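7. 손목 카메라와 시뮬레이터 맞추기

이 장은 팔 조립(5장)과 배선 점검(6장)을 마친 사람을 위한 것이다. Vedden 팔을 책상에 고정했고, 비상정지 버튼을 눌렀을 때 여섯 축이 모두 멈추는 것까지 확인했다고 보고 쓴다. 확인하지 않았다면 6장으로 돌아간다.

먼저 기대치부터 낮추자. Zamgate 시뮬레이터 안내문에는 가상 환경에서 문 손잡이 잡기를 익히면 실제 팔로 그대로 옮길 수 있다고 적혀 있다. 우리 작업실에서는 그렇게 되지 않았다. 시뮬레이터에서 되는 동작은 시뮬레이터에서 되는 동작일 뿐이고, 진짜 경첩의 뻑뻑함이나 손잡이 스프링의 힘은 직접 당겨 봐야 안다. 그래도 이 단계를 빼지 않는 까닭은 하나다. 좌표축을 거꾸로 넣은 실수를 화면에서 잡는 편이 현관문에서 잡는 것보다 싸다.

7.1 준비물

조립을 마친 팔과 두 손가락 그리퍼
Zamgate가 설치된 컴퓨터 (그래픽 카드가 없으면 느리지만 돌아가기는 한다)
Tawfik 손목 카메라 브래킷, 또는 직접 출력한 브래킷
강철자와 마스킹 테이프
유성펜

브래킷을 직접 출력한다면 속 채움을 아끼지 말 것. Fulvio Lombardi가 올린 경량판 도면은 보기에는 좋지만 우리가 뽑은 것은 나사를 조이자 휘었다. 카메라가 1도만 돌아가도 이 장에서 하는 일은 전부 헛수고가 된다.

7.2 손가락 간격 맞추기

1. 팔의 전원을 끈 상태에서 그리퍼를 손으로 끝까지 벌린다. 억지로 밀지 않는다.
2. 손가락 안쪽 면 사이의 거리를 강철자로 잰다. 끝부분이 아니라 뿌리 쪽에서 잰다.
3. 설정 파일의 finger_open 항목에 잰 값을 밀리미터 단위로 넣는다.
4. 그리퍼를 완전히 닫고 같은 방법으로 finger_closed 값을 넣는다.
5. 파일을 저장하고 Zamgate를 다시 시작한다. 화면의 새로고침 단추로는 이 값이 반영되지 않는다.

참고: 기본값은 Vedden 순정 손가락 기준이다. 고무 패드를 덧댔다면 기본값을 믿지 말고 반드시 다시 잰다.

7.3 손목 카메라 위치 넣기

1. 브래킷을 손목 플랜지에 올리고 나사 두 개를 손으로만 조인다.
2. 카메라 렌즈 중심과 플랜지 중심 사이의 거리를 앞뒤, 좌우, 위아래 순서로 잰다.
3. 잰 값을 camera_offset 항목에 순서대로 넣는다. 이 항목만 단위가 미터다. 왜 그렇게 만들었는지는 우리도 모른다.
4. 나사를 마저 조이고 나사 머리와 브래킷에 걸쳐 유성펜으로 선을 하나 긋는다. 나중에 선이 어긋나 있으면 2번부터 다시 한다.
5. 카메라 화각은 제품 상자의 숫자를 쓰지 않는다. 자를 카메라 정면에 놓고 화면 양 끝에 걸리는 눈금을 읽어 계산한다.

주의: 카메라 케이블은 손목 관절을 한 바퀴 감지 않는다. 느슨하게 한 번 늘어뜨려 테이프로 고정한다.

자동 보정 기능에 대해 묻는 사람이 많다. 메뉴에 있기는 하다. 같은 자리에서 연달아 돌렸더니 매번 다른 값이 나왔고, 그 뒤로 우리는 쓰지 않는다. 돌려 보고 싶다면 손으로 잰 값을 먼저 따로 적어 두자.

7.4 문 장면 불러오기

1. Zamgate에서 장면 목록을 열고 실내 문 장면을 고른다.
2. 보기 모드를 손목 카메라로 바꾼다.
3. 속도 제한을 12퍼센트로 둔다. 시뮬레이터 안이라도 이 값을 올리지 않는다. 같은 설정 파일을 나중에 실제 팔이 읽는다.
4. 팔을 문 쪽으로 천천히 옮기고, 레버 손잡이가 화면에 들어오면 멈춘다.
5. 그리퍼를 벌린 상태로 둔다.

화면에는 그리퍼의 두 손가락이 아래쪽에서 문을 향해 올라와 있어야 한다. 손가락이 위에서 내려온다면 카메라가 뒤집힌 것이다. camera_roll 값에 180을 더하고 다시 불러온다. 손가락이 아예 보이지 않으면 camera_offset을 밀리미터로 넣지 않았는지부터 본다. 거의 언제나 그것이 원인이다. 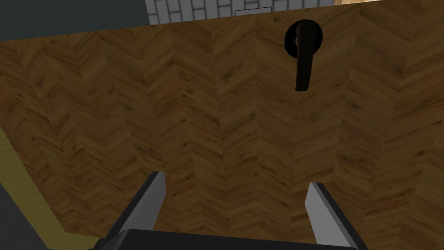
6. 손가락을 닫았다 벌리기를 되풀이하면서 양쪽이 같은 속도로 움직이는지 본다. 한쪽만 움직이면 설정 파일의 mirror 항목이 빠져 있다.
7. 손목을 조금씩 돌려 레버가 두 손가락 사이에 오도록 맞춘다. 이때 그리퍼 몸체가 문에 닿으면 충돌 경고가 떠야 한다. 경고 없이 문을 뚫고 지나가면 충돌 판정이 꺼져 있는 것이니 실제 팔은 연결하지 않는다.
8. 레버를 잡고 아래로 누르는 동작을 기록한다. 기록 이름에는 날짜 말고 설정 파일 번호를 넣는다.

장면의 무늬와 재질은 성공 여부에 큰 뜻이 없다. Liliana Caruso는 문 재질을 바꿔 가며 200번을 돌린 뒤 실패가 26번뿐이라는 표를 보내왔다. 표 자체를 의심하지는 않는다. 다만 그 가운데 진짜 문은 하나도 없었다.

7.5 실제 팔로 넘어가기 전에

다음 항목 가운데 하나라도 걸리면 넘어가지 않는다.

유성펜 선이 어긋나 있다.
비상정지 버튼이 앉은 자리에서 손에 닿지 않는다.
속도 제한이 12퍼센트보다 높다.
충돌 경고를 직접 띄워 보지 않았다.

경고: 첫 시험을 집의 진짜 문에 하지 않는다. 합판 조각에 중고 레버를 달아 작업대에 물려 두고 거기서 시작한다. 팔이 움직이는 동안에는 반경 안에 손을 넣지 않으며, 아이나 동물이 드나드는 방에서는 전원을 켜지 않는다.

Ziveo 제어 보드를 쓰는 경우에는 한 가지가 더 있다. 이 보드는 전원을 켤 때 마지막 위치로 돌아가려고 한다. 설명서에는 끌 수 있다고 되어 있으나 우리가 가진 펌웨어에서는 꺼지지 않았다. 전원을 넣기 전에 팔을 접은 자세로 두고 한 걸음 물러서서 켠다.

시험용 레버를 다는 방법과 힘 제한 값을 정하는 순서는 8장에 있다.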